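Legal Assistant Wanted, Small Injury Law Office in Druvcombe

Last updated: January

Hi, I'm Christos Moschos, and I run a two-lawyer practice on the second floor of the old Bokeck building. We handle slip-and-fall cases, dog bites, and a whole lot of workplace injuries (warehouse work, mostly, with a few roofers every summer). We've gotten busy enough that Pravesh and I are typing our own records requests at night, and I'd love to stop doing that!

So I'm looking for a full-time legal assistant. You'd be the first voice people hear when they call, and a lot of them are hurting and worried about rent, so please be someone who likes talking to strangers. The rest of the day is chasing medical records and bills, keeping the calendar straight, putting demand packages together, and e-filing with the county. I had one file last year that ran 604 pages, and every one of them had to be in date order before it went to the adjuster.

You don't need a degree. I do want two years in an office of some kind, law or medical or insurance, I'm not picky. Spanish is a big plus. If you've never touched case software, Wing-sze Au will train you. She's our paralegal, and she set the whole system up, so go easy on the folder names.

Pay is $21 an hour to start, with a raise after your first 7 months if we're all still happy. Health insurance kicks in right away, and you get paid holidays plus your birthday. We close at 5 and I mean it.
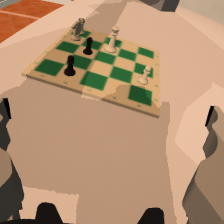 Parking is free in the Sorkley Street lot behind us, and the bus stops right out front. We're not remote, sorry, too many people drop in with paper. After you've settled in, we can talk about working one day a week from home.

To apply, send me a resume and a few lines about a time you calmed somebody down. Skip the formal cover letter, I never get through them. I'm doing interviews on Monday afternoons, with Pravesh sitting in, and I answer everyone who writes, even if it takes me a while.

Contact | Copyright Moschos & Mtshali Law Office | Back to top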